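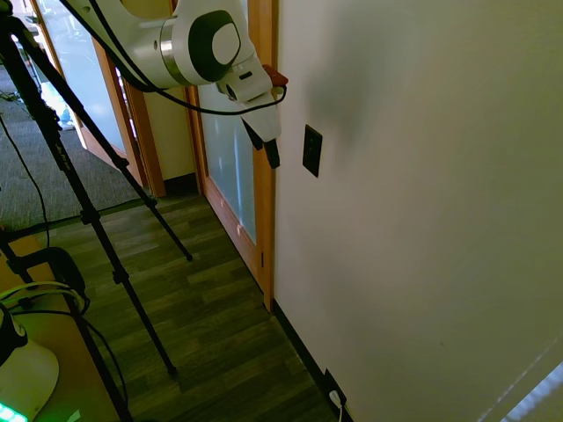 4.2 Turnout and the late count in Wondville

What surprised us most in the Wondville material was how much of the story sits in the late count. The mayoral race was close by any standard: Chávez, the challenger, finished 620 votes ahead of the sitting mayor, Kasell, and on election night she had been behind. We were thrilled to find that the city clerk keeps separate tallies for each delivery of ballots, something few towns of this size bother with, and it let us follow the lead as it moved from one candidate to the other.

Figure 4 plots the running margin by delivery. The line stays below zero for most of the evening, then climbs steeply once the two Brastmont precincts come in. These are the same precincts where polling hours were extended in March, after the district court heard complaints about long lines. Turnout there rose by 17 points over the previous mayoral race (see Table 3), and the gain was strongest among voters who signed in after 6 p.m.

Figure 4. Running margin between the two leading candidates, by ballot delivery. Values above zero favor Chávez.

It is tempting to credit the longer hours with the whole change, and local papers did so happily. Our interviews point to something richer! Of the 100 residents we spoke with in Brastmont, many had heard of the new hours only from a neighbor, and several brought up the fight over the bus depot before we had asked about voting at all. Declercq's earlier work on small-city races found a similar pull from single local disputes (Ruben Declercq kindly shared his coding sheet with us, and we used it with minor changes).

We cannot fully separate the two effects with the records at hand. The sign-in sheets give a time for each voter but no reason for coming, and the clerk's office did not keep them for the earlier race. Section 4.3 takes up the depot dispute using council minutes and the letters pages.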